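Prungate Packing Notes
README for the box lists and photos folder

Last touched in August, needs another pass. Lilla Kozma, corrections to me please.

What this is

Lists and pictures from packing up the Prungate rooms. Small things mostly: bathroom shelf, desk drawers, sewing bits, the cupboard on the landing. Furniture isn't in here, see the Jornmont folder for that, different layout, don't merge them.

296 entries in the main list. One line per thing or per bundle of things. A bundle is whatever was tied or bagged together when it got to the table, so a bag of pens is one line and a single good pen is also one line. Not ideal. Left it.

Files

items.csv - the main list
boxes.csv - one line per box, 30 boxes
rooms.txt - short names for rooms, read this first
photos/ - loose pictures, no fixed order
old/ - first go at the list, don't use, kept for the spellings

Columns in items.csv

item - plain name, lower case, no brand unless you need it to tell two apart
room - where it came from, short name
box - number written on the lid
inner - yes if it sits in a smaller box inside the big one
fragile - yes / no / ask
note - anything else, keep it short

Blank in the box column means it hadn't been put anywhere when the list was typed. It doesn't mean lost! Had three emails about that.

How we packed

Small things into small open boxes first, then those into the big cartons. Bottles upright wherever they'd stand. Lids taped if they unscrew easily. Soft stuff (cloths, pillowcases, the odd scarf) round the edges, and these do NOT get their own line unless somebody wants them back out by name.

Old cartons reused where we could. So ignore any printed label on the outside, only the number in marker pen counts. A few of the Donuleo cartons had two old labels on and people copied the wrong thing into the box column, hopefully all fixed now. Shout if you see a box number over 1000, thats a leftover.

Tape: clear, wide, two strips on the bottom. One wasn't enough for anything with books in.

Known problems

- rooms.txt has "landing" and "landing cupd" as separate rooms, same place
- fragile = ask was never followed up for the sewing things
- box 122 doesn't exist, it's 12 and 2 run together, needs splitting by hand
- toiletries typed up by two people, so "bottle", "tube" and "wash stuff" all mean more or less the same
- spelling of "stationery", both ways, sorry

Toiletries and small boxes

The messiest part of the list. Slim bottles kept coming out and going back in, and the inner column is the least reliable here. If the bottle has a cord or loop on it, put that in the note, easiest way to tell it from the others. Colour as well: "pink bottle, cord on cap" is plenty, no need for the small print off the sticker. 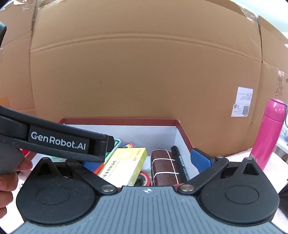 Brunet wrote back that bottles ought to have a column of their own, upright or lying down, after finding conditioner all through the pillowcases in the last move, and that "wash stuff" is no help at all when you want one thing at eleven at night. Fair. Column added as "stands", half filled in. Bathroom done, landing not.

To do

Split 12 and 2.
Finish the stands column.
Check the sewing tins against the desk list, some pins are probaly in both.
Delete old/ once the spellings are copied over.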